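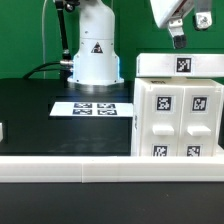
Aurelia Filip
Recording Secretary, Golthorpe Splice Shop

Purchasing and Tooling Meeting, 08/07/2020

Present: Florin Cozma (chair), Tavion Rosenthal, Lungile Zwane, Aurelia Filip
Absent: Teodor Cozma

1. Minutes of the last meeting
Approved with one change. Lungile did not "agree" to the connector price increase. She was told of it.

2. Fusion splicer electrodes
Tavion reported on the Dumitrescu replacement electrodes. The sales sheet says up to 600 arcs per pair before splice loss starts to climb. Lungile asked who did the counting and on what fiber. Tavion had put the same question to the rep and got the sales sheet sent to him a second time.

Our own log for the van splicer shows the last pair pulled at 485. Florin said that was a decent number. Lungile pointed out that the log doesn't say why they were pulled, and that two crews were sharing the machine and cleaning it on different schedules, or not cleaning it. She does not think we can compare anything to it. Florin said we have to compare it to something.

Agreed to buy 2 pairs and no more. One goes in the bench splicer and one in the van. Arc count and estimated loss to be written down at every change, with initials.

3. Refurbished power meters
Stendidside has offered us 50 used meters with "fresh calibration." No certificates came with the quote. Tavion thinks the price is good. Lungile thinks the price is the reason to ask more questions. I asked whether we need that many and did not get an answer I could write down.

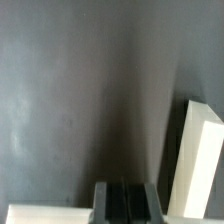
I also asked that the warranty be put in writing before we talk about quantity, as the last batch from them had a warranty that covered everything except the parts that broke. Florin will call and ask for serial numbers and calibration dates. No order until those arrive.

4. Sistwood job
Teodor sent a note saying the pigtails will ship on time. He said so last month too. Lungile wants a tracking number. Carried over.

5. Other business
The cleaning wipes have gone missing from the bench again. Tavion to reorder, same kind as before, not the cheap ones.

Electrode results to be looked at in October. Florin expects savings. Lungile asked that "expects" go in the minutes.

Meeting closed.
A.F.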